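To: Shared Rooms List
From: Rooms and Furnishings Desk, Vuvden House
Subject: Re: [shared-rooms] Items kept on tables in the small meeting rooms

Dear colleagues,

Thank you to the Gashi Building office for raising this matter on Tuesday. The message is quoted here for those who joined the list since then, and our reply follows.

> From: Gashi Building Office
> Subject: [shared-rooms] Items kept on tables in the small meeting rooms
>
> Dear all,
>
> We are revising the room sheet for our small meeting rooms and would
> like to know what other buildings leave out on the tables. At present
> we clear everything at the close of the day, including the mouse and
> the mouse pad, and users then come to the front desk to ask for them.
> In August we received 67 such requests. We would also be glad to know
> whether any building has a fixed place for pens and tissues, and what
> is done about food left behind.
>
> With regards,
> Gashi Building Office

Our practice at Vuvden House differs from yours in one respect. The mouse and the mouse pad stay in the room overnight. They are entered on the room sheet as furnishings, in the same way as the chairs, and are checked each morning at 8:30. The remaining small items are kept along the far side of the table so that the space in front of the user stays free. 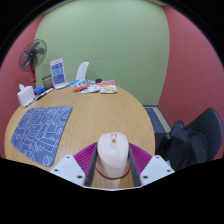

Round table with the pink mouse, the doodle-pattern pad and small items along the far edge.

As to pens and tissues, one box of tissues and one holder are assigned to each room. Markers should be returned to the holder after use. We do not require this of visitors, and the desk puts them back during the morning check. Spare tissue boxes are held in the supply closet on the ground floor, which is stocked for 50 rooms, including those in the Pleven annex.

Snack packets are a separate question. Our rule permits sealed snacks on the table during a booking. Anything left at the end of the day may be discarded – opened or not – and the desk does not hold such items for collection. Please note that this rule does not extend to the Disard rooms, where no food is permitted at any time.
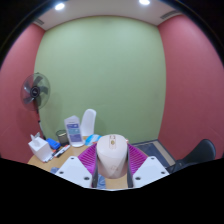

With respect to cleaning, tabletops and mice are wiped at the close of each day with a lightly dampened cloth. Spray should be applied to the cloth and never directly to the table or the mouse. Fabric pads are to be lifted before the table is wiped and put back only when the surface is dry. A pad that has begun to curl at the corners may be exchanged at the supply closet without a written request.

The position of the pad has been the subject of some correspondence. On a round table there is no obvious front, and users turn the pad to suit wherever they happen to sit. Our room sheet asks that it be returned to the middle of the table with the mouse resting on it, so that the next user can find both at once.

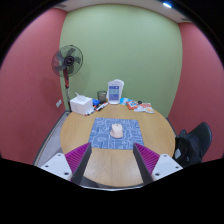 We would advise against placing the table in the center of the smallest rooms. Near the back wall it leaves more space by the door, and the items on the far side are less likely to be knocked to the floor. Where the walls have been repainted, kindly leave a narrow gap so that the table edge does not mark the finish.

Buildings wishing to adopt our room sheet may request a copy from this desk by replying to the list. It is Form 77 and runs to one page. Printed copies are supplied in packs of 100.

Respectfully,

Rooms and Furnishings Desk
Vuvden House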